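Farm Records Workshop - Notebook
March 24, 2023

Purpose of entry: to set down the method agreed for the grain enterprise costings before the June returns are drawn up, and to note points left open.

Records in hand cover 13 farms, all of them arable and without livestock. Two sets arrived incomplete. The Gurnach set has no entry for drying fuel after harvest, and the Ketano set gives seed and fertiliser as one sum. Neither is to be used in the averages until the account books have been checked against invoices.

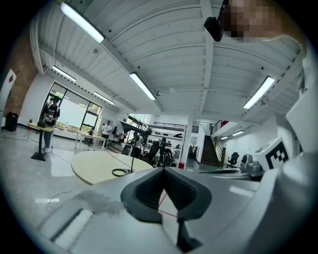
Machinery costs are to be charged per hectare on the area worked, including land taken on contract. The largest holding farms 342 hectares, of which 11 are let out for vegetables and should be left out of the divisor. Last year's sheet did not do this and the figure for power and fuel was too low. I have marked the old sheet accordingly.

Unpaid family labour remains at the hired rate. Depreciation is spread over 5 years for tractors bought second-hand; new machines stay on the longer schedule. Land is charged at the cash rent paid, or at the local rent where the farm is owned.

Grain held in store at the year end was valued at the closing price on the Zonov sheet. The moisture deduction was applied twice on one line - corrected this morning, total carried forward to page two of the ledger.
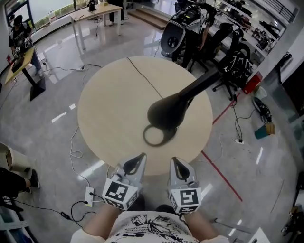
Adebayo Oyelaran questioned the use of a closing price at all, and asked that stored grain be entered at the price on the day of sale wherever the sale falls before the books are closed. He noted that two of the farms sell forward and would otherwise show a gain they never received.

Accepted for forward sales only. Diệp Cù to amend the form and send the revised copy to the Âu office for comment.

Still open: treatment of lime spread on rented land, and whether crop insurance belongs under direct costs or overheads.

Contact the records office | © Farm Records Workshop | Back to top

This site uses cookies to remember your settings. Accept | Manage choices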